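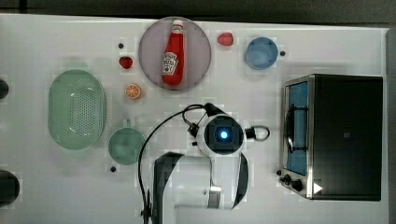 El orden de una mesa infantil se ha convertido, en los últimos años, en un criterio de calidad que las instituciones educativas aceptan sin examen. Conviene examinarlo. La costumbre de presentar el material de juego simbólico clasificado por categorías – la vajilla en una bandeja, los alimentos en otra, los utensilios colgados – responde a las necesidades del adulto que recoge, y pocas veces a las de quien juega. Sobre una mesa blanca, un bote de kétchup atravesado en un plato rosa, con una fresa a cada lado y una rodaja de naranja cerca, plantea ya una situación que alguien tendrá que resolver: servir, retirar, cambiar de recipiente, inventar una receta. El mismo material alineado en un estante solo invita a ser mirado.

La Asociación Clonadberg ha defendido esta posición en sus orientaciones para ludotecas y aulas de educación infantil. De las 79 salas que integran nuestra red, casi 70 disponen de una cocina de juego, y en la mayoría el reglamento interno obliga a devolver cada pieza a su caja antes de sacar la siguiente. Entendemos la intención de la norma. Discrepamos de su aplicación en el rincón de cocina, donde el interés nace de la mezcla de cosas que en principio no van juntas.

Tampoco compartimos la preferencia por los conjuntos cerrados. El catálogo Jutusar, muy extendido en nuestros centros, propone lotes de 30 piezas a juego, todas del mismo tono y de la misma escala. Un escurridor verde pálido junto a un cuenco de un verde más oscuro, de procedencias distintas, obliga a decidir para qué sirve cada uno, y esa decisión forma parte del juego tanto como el menú que se prepare después.

Se objetará que el desorden cansa a los equipos y que las piezas se pierden. La objeción es seria y merece una respuesta organizativa. En la sala Dudek se recoge una sola vez, al término de la tarde, y durante 20 minutos intervienen también los niños. Es un gasto de tiempo que consideramos justificado.

Pedimos, por tanto, que la próxima revisión del reglamento, prevista para septiembre, exima a las cocinas de juego de la recogida pieza por pieza y deje a cada equipo la disposición inicial de la mesa.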